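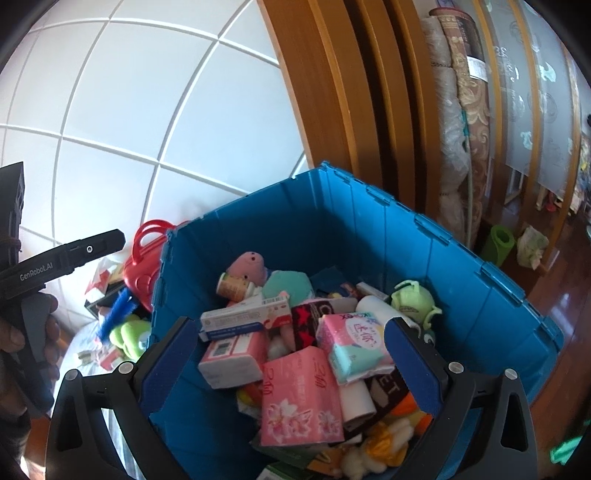

Blue crate, lid flaps open. Mixed household, unsorted.

Monday, sort and repack, Skirkville store room.

Started on the blue crate with the folding lid. Contents are mixed: soft toys (pink one, green frog), a teal cushion, paper tissues, a Kotex pack, a white medicine box, a small can, a white plastic bottle. Hard and soft goods are in one pile with no divider.

Working rule for the repack, agreed with Tamsin Iwasaki: rigid items on the floor of the crate, boxes flat against the walls, plush last. Bottles stand upright. Medicine goes out to the locked cabinet and does not come back to general storage, whatever the expiration date says.

Tissues and pads share one zip bag. Keep the printed side out so the bag can be read without opening it.

Lid check. The flaps interlock and should close under their own weight. If they need pressing, the load is too high – take out plush until they drop. Do not stack anything on a crate that fails this. The Nguyen-Tran shelf takes 2 crates high, 6 per bay.

Labels: the Sastik roll lifts at the corners on blue plastic. Wipe with alcohol first, wait 20 minutes, then apply to the short end. Gus Brannigan wants the contents list on the inside of a flap as well. Fine by me, but he writes them.

Open items:
– zip bags, large, reorder
– cabinet key back on its hook
– ask Tamsin whether cushions count as plush for the list

Last updated: Monday, 4:40 p.m.
2 comments · 0 shares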